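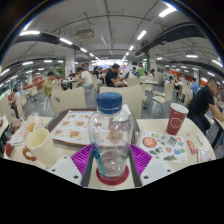 Tips for recording gripper examples at the lunch table

Canteens are wonderful places to gather examples, and I say that as someone who resisted leaving our tidy bench in Bostville for far too long. If you're helping with the Wendo collection this season, here's what has worked for me.

Leave the table the way lunch left it. A tray with a menu on it, paper cups, crumpled bags, a sheet of stickers – all of that is good for the model, which has seen plenty of bare tabletops already. I only move things that could spill on somebody.

Start with a bottle on a coaster. It gives you a clear place to pick up from and a clear place to put back, and a round red coaster shows up nicely on a pale table. A nearly empty bottle is light and tips easily, so come in slowly and get a pad on each side before you close. Then try a fuller one, which feels quite different in the hand.

Keep each example short. I aim for 16 seconds or less, with one pick and one place. If you fumble, carry on and finish the move, then mark it as a fumble in the log. Rania Haddad, who sorts our recordings, would much rather have a marked fumble than a missing one.

Change one thing every 5 examples. Turn the bottle, slide the coaster over a hand's width, or come at it from the other side of the table. My first 200 were so alike that we kept only a handful, and I'm still a little sore over it.

Go after the rush. You'll still have people at the other tables, but you can take your time and stay out of the aisle. Do ask the canteen manager first, and follow whatever the site says about having diners in view.

Wipe the pads before you pack up. Lunch tables are greasier than they look! A damp cloth and a drop of dish soap will do, and let the ribs dry fully before the case is shut.

We passed over 900 kept examples in August, mostly cups and bottles. Snack packets are next on my list, and if you have a good trick for the flat ones, please send it along.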